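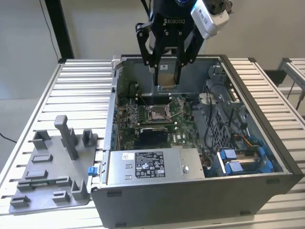
Open tower case on its side, memory slots above the CPU socket.

Moving the photo archive off the old desktop

23 March 2019 by Osvaldo Galli

Search this blog Go

The archive is 811 folders, one per roll or card, going back to the first scans I made in Zollano. Until January it sat on a single internal drive with a copy on an external disk that I updated when I remembered. The external was 2 folders behind when I checked, and one of those was the Badmont trip.

I started by fixing the names. The old scheme was place then date, so sorting by name put every visit to Mazza together regardless of year. The new scheme is year, month, day, place, all lowercase, hyphens between parts. I did the renames with a short script that wrote a log of old name and new name first. I read the log before letting it change anything and found four folders where the date had been typed in European order.

Next, checksums. I generated one list per folder and stored it inside the folder as a plain text file. A full verify takes most of an evening on the desktop. Three files failed against the external copy, all large TIFFs from the same week. The internal versions opened fine, so I kept those.

Scans are now 800 dpi for small prints and 200 dpi for letters and receipts. Cinzia Guerra, who scanned her family's albums before I did mine, thinks 800 is wasteful for drugstore prints and she may be right. I can't see extra detail past half that on most of them. Disk space is cheap enough that I left the setting alone.

The second copy now lives at my sister's place in Dondau. I swap the disks when I visit and run the verify when I get home. Captions are still undone. They are in a spreadsheet keyed to the old folder names, so the rename log gets used once more.

Filed under: Backups, Scanning, Housekeeping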